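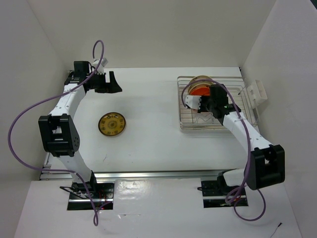
Figure 2. Two robot arms at a white tabletop workspace.

4. Tempo drift in the Dranasar sessions

The recordings made by the Sakalauskas trio at the Dranasar club are useful for the study of tempo because the band played without a click and kept much the same set from one night to the next. We worked from 66 complete takes. Takes that broke down or were faded out by the engineer were left out, as were the ballads, where the pulse is often too loose to mark with any confidence.

Beats were marked by hand by two listeners, Elīna Grīnberga and Loïc Barbier, working apart. Where their marks differed by a clear margin, the passage was played again at half speed and a single reading agreed. Most of these cases fell in bass solos, when the drummer drops to brushes or stops playing altogether — a problem also met by Kairys in his work on earlier trio tapes.

The general pattern is a slow rise in tempo across the opening theme and the first piano chorus, followed by a long level stretch. The bass solo then pulls the tempo back a little. When the drums return, the band does not go back to its earlier speed at once but gets there over the next four bars or so. Medium swing tunes show this most clearly. In the waltzes it is weaker, and in "Dredstead", which the trio nearly always played last, it is missing.

We do not read the rise as a fault. Sproģis, the bass player, told us that the group liked a tune to "lean forward" once the theme was out of the way, and that they talked about it after sets. It is harder to say who leads the change. The piano tends to be ahead of the bass by a small amount in the first chorus, but the tapes were made with only two microphones and the bass attacks are often blurred. Section 5 returns to this question using the Ceneck radio broadcast, where the instruments are better separated.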